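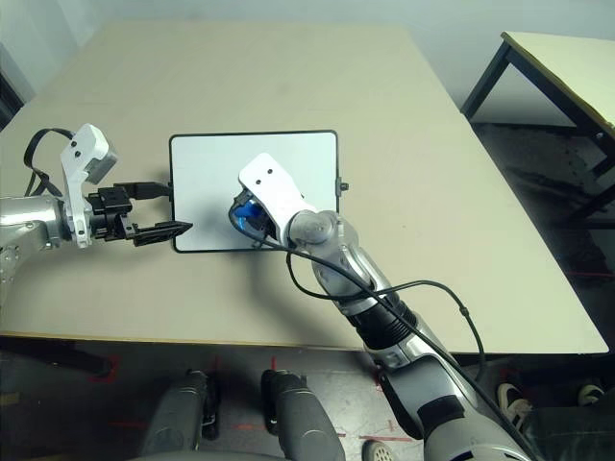 A white board on a beige table.

Search this site Enter keywords Go

September
By Shu-fen Yang

Well, the Clarkville night bus is coming back, and I'm so happy I could ride it in circles! The town voted Sunday to put the number 8 on the road again after two years without it, and I was in the room (back row, bad chair) when the hands went up.

The 8 will leave Ommont Street at 11:15 p.m. and run out past the hospital to the Wullen apartments, six nights a week. Mondays are still off. Fares stay the same as the day bus, and your regular pass works.

I used to take the old 8 home from my closing shift, and when it stopped I was stuck paying for rides or begging my sister. So yes, I signed the petition. It got 813 names, mine included, and the meeting ran over two hours with people lining up to talk about it.

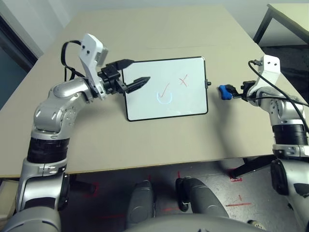
Tien-fu Tu told me he would have liked a later run as well, because the kitchen crews downtown don't get out until past midnight and an 11:15 bus does them no good. The town says it will look at ridership in the spring before adding anything.

Schedules should be up at the stops by the end of the month. The Wullen stop has moved across the street, next to the laundromat, so don't wait at the old bench like I probably will.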